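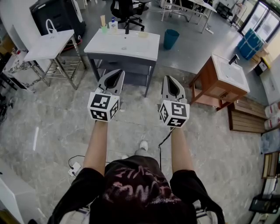
Handheld grippers, sold by the pair

Zitex began shipping the Divmont kit in the spring, and the first production sets are now reaching small labs and contract data shops. The product is a matched pair of hand-held grippers. An operator carries one in each hand and does ordinary household tasks, and the recorded motion is used to train a two-arm robot later.

Each unit has two gray jaws with dark inner pads, mounted on a white cube. The cube faces carry black square markers, and the patterns differ from face to face. Tracking software reads the markers to compute the position and angle of each hand. A face turned away from the camera contributes nothing, so the solver needs at least one clean view per cube at all times.

Our test tasks were limited to a bathroom vanity: moving a cup, setting down a pump bottle, picking up a sponge. Over 119 recorded runs, tracking dropped out in nine. Most of the losses came when one forearm crossed the other over the basin. Glare from polished tile was a smaller problem than expected, and lowering the exposure removed it.

The jaws close smoothly and the pads hold wet plastic well. Weight is less satisfactory. After 25 minutes of continuous use our operators began resting their wrists between runs, and a session of 30 minutes is a sensible limit. Cable routing also needs work. A lead trailing on the floor is easy to step on, and the strain relief is short.

Calibration is done through Gundum, the supplied desktop program. It is plain and quick, but it exports only one file format. Zitex says a second will be added in September, along with a replacement pad set from its supplier, Yáñez. Buyers who already have a conversion script can ignore the first of these.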